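Papers > Low-Cost Manipulation > 3. Workshop Build

3.2 Wrist camera and work surface

The arm was assembled on a shared bench at the Devton workshop. The camera was fixed at the wrist so that both fingertips stay in view when the gripper is open. Dark cloth was chosen for the table after bare-bench trials in November gave unstable edges. 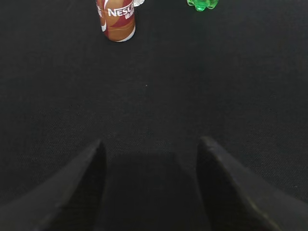

Ottar Tveit

Figure 4. Wrist view with the gripper open. A coffee can and a green plastic bottle stand at the far side of the cloth.

Black fingers on black cloth give little contrast, so fingertip position was taken from joint readings alone. The set holds 1,699 stills, of which 600 were kept for testing. Small light flecks on the cloth, as in Figure 4, were removed with a size threshold of 11 pixels.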